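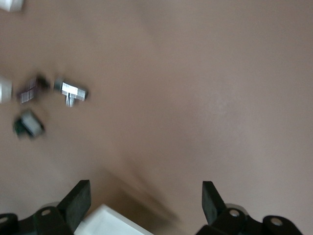

Room fit-out at Kamwood is mostly there, short version first and details under. Tables are in and in use, storage is half done, lighting is late, money is close to plan with one item I need a yes on. The tabletops are the matte pinkish beige we picked off the second sample card, plain all over, no pattern, and I'm glad we went that way. The glossy gray ones at the old place threw the ceiling lights back at you all afternoon. Shadows still show on these, a soft brown streak here and there depending on where you stand, but no glare so far and people have stopped complaining about their eyes.

Period covered: start of January to now. Same headings as last time.

Tables
All 5 delivered by Vostow, all 5 up. Two came with the wrong feet (short ones, for carpet) and were swapped without a fuss, took a week though. Height set to match the packing bench so things can slide across. One has a slight rock at the window end, we have felt under it for now, proper fix is a longer foot and it's ordered. Tops wipe clean with plain water. Do not use the orange spray, it left a ring on the sample card that never came out. Have put that on the door.

Sorting and packing
Running mornings only until the lights are finished. The work is what it was in the proposal - donated household goods come in mixed, get sorted on the tables, get packed into sets for the Sowah flats. So far 96 sets packed and gone. Target for the whole grant is 315, so we are behind a straight line but the first weeks were all furniture and paint so I'm not worried yet. Ask me again in April.

What slows us down is kitchen stuff. Lids with no pans, pans with no lids. We keep a shelf for odd lids and it's full. Bedding is quick. Lamps are slow because each one gets plugged in and looked at before it goes anywhere.

Change from the proposal: we planned to sort by room and we now sort by size first, then room. Boxes fill better and there's less repacking at the end. No cost to it.

Storage
North wall shelving up, loaded and bolted. South wall not started. The wall is softer than we thought and the brackets we bought won't hold in it. Ulumau came to look and quoted for a floor standing version instead, which would also leave the wall free for the notice boards. That's the item I need the yes on, quote went over seperately with the invoice copies. If it's a no we can live with the one wall but the overflow stays in the hallway and I don't like it there.

Lighting
Late. Old fittings are down, new ones are up over the tables, the back half of the room is still on two floor lamps. Electrician has been twice, second time the part was wrong. New part due this month. Afternoon sessions start once it's in, not before.

Floor and paint
Done. Paint went a shade warmer than the can, with the tables it looks fine. Floor has one scuff by the door from the delivery, Vostow has been told, not chasing it hard.

Spend
Tables under budget, paint on budget, lighting over because of the second visit (we are disputing that visit). Shelving depends on the above. Full sheet attached as before. Line 2 has a typo in the supplier column, the amount is right, will fix it in the next verson.

Next
Longer foot for the window table. South wall, if approved. Lights in the back, then afternoons. Clear the lid shelf - we'll offer them to the repair cafe first and scrap the rest.

Need from you: the yes or no on the Ulumau quote, and whether you still want the delivery slips scanned or if totals are enough. Scanning them is eating most of a morning each month.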